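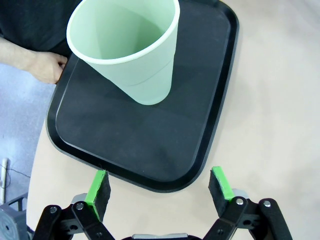

Paper cups on the self-serve trays are now the main source of spills at the Grammont counter, and I think the tray surface deserves another look before we reorder. The black trays have a raised glossy lip and a flat matte recess, with nothing in the recess to hold a cup in place. A tapered cup such as the pale green one stands on a base much narrower than its rim, so the load sits high. The matte floor also shows every speck of dust, as the one around the green cup does. I'd like prices for a rubberised liner, part 3302 in the Stokance list, cut to the inside corners.

Gleice Toledo wrote:
> The tray order closes at the end of October. Azevedo will
> hold the price at 800 units. Same tray as last year,
> unless someone objects. Does the rolled rim on the new
> cups still take the Kevo lids?

Yes, the lids fit, but press them down all the way round. The thicker rim needs more force than the old one — do it with the cup on the counter, never on a tray someone is carrying.

I do object to the same tray, mildly. Could we take 10 with liners first and run them at the Grammont counter until the order closes? If the liners lift in the dishwasher I'll drop it.

Stock count this morning was 826 cups, lids not counted.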